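# Chapter 7: The Shared Workbench

A workbench used by one person can be kept in any order that person likes. A bench used by several people needs rules, and the rules have to be simple enough to follow at the end of a long day. This chapter deals with benches of the second kind. Storage racks and cupboards are covered in Chapter 13.

We begin with three terms. A **resident item** lives on the bench and has a fixed place there. A **visiting item** is brought for one job and goes back to its shelf afterwards. A **stray** is anything whose owner or purpose cannot be named by the people using the bench that day. Most clutter begins as visiting items. Left for a week, they become strays.

Cables need separate treatment. A cable joined to a resident item counts as part of it, and its route across the bench should be planned along with the item's position. Loose leads are visiting items, however often they are used.

Marilou Soriano's bench survey at the Dandholm workshops, carried out in March, listed 659 items. Five of those were never placed in any group. The other 654 are used in the exercises at the end of the chapter.
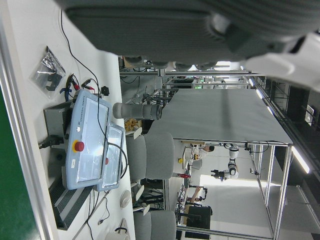
**Figure 7.1** A workbench in a shared laboratory, with control equipment, test leads and bagged parts.

Long black cables loop across the bench in Figure 7.1, and two light blue teach pendants lie with one overlapping the other. The alligator-clip leads and the clear bag of black parts are typical of small goods that need a tray or a labelled box.

## 7.1 Drawing a bench plan

Start with the bench edge and the power sockets. Mark the resident items first, then draw in their cables.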